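Wool, rain and the long way to Brasby

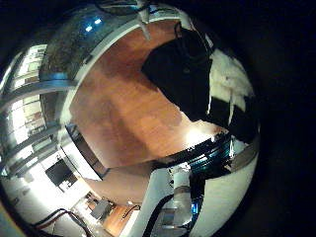 So I finally cast off the blanket. It has been on my needles since June, it ate 790 yards of the Tamlow gray plus whatever was left in the bottom of the bag, and I bound off the last stitch a little before midnight with the radio on low and my tea stone cold beside me. I thought I'd feel triumphant. Mostly I felt my shoulders, which have been up by my ears for a week.

The edge isn't great. I used the stretchy bind-off on three sides and then ran short of patience on the fourth and did the plain one, and of course it pulls in, and of course it's the side that goes at the top of the bed where I'll see it every single morning. I keep telling myself blocking will fix it. I've told myself that about a lot of things (the green cardigan, the hat that fit a melon) and blocking has a pretty mixed record in this house.

Anyway! I got up early and took the bus to Brasby, mainly to get buttons and partly to get away from the blanket. The 77 was late, then it took the long way past the reservoir on account of the roadwork, and it rained so hard on the hill that the driver slowed right down to a crawl. I loved it. I had my bag on my lap and a half-done sock in my hands and I got the whole heel turned before we reached the market square. I've never turned a heel on a bus before and I was so pleased with myself I almost missed my stop.

The button shop has moved across the street into the old Magalhães bakery and they've kept the sign, so you walk in expecting custard tarts and get drawers and drawers of buttons. The drawers still stick. I went in for six plain horn ones and came out with eight, plus a little bag of odd glass ones I have no plan for at all. Then I went next door for soup, which was lentil and needed salt, and sat by the window until my coat had mostly dried out.

They had a pattern book on the sale table from Pradunau, all colorwork, all those tiny birds marching around the yoke. One of the sweaters casts on 188 stitches for the body and I stood there doing the arithmetic on how long that would take me, knowing perfectly well I was going to buy it. I did buy it. I'm thinking rust for the background and cream for the birds, unless cream looks dingy, in which case maybe a pale blue. I need to swatch. I hate to swatch.

Home by four. I filled the tub with cool water and the good wool soap and put the blanket in, and it drank up so much water I could hardly lift it. Got it rolled in every towel we own, stood on it in my socks (mistake, wet socks all evening) and pinned it out on the spare bed. The short edge took 2 whole boxes of pins. It does look better. I stretched it as far as I dared and a bit more.

Tomorrow I have to find the size 4 circulars, because they aren't in the case, or the other case, or down the side of the armchair. Also call about the gutter. Also more salt.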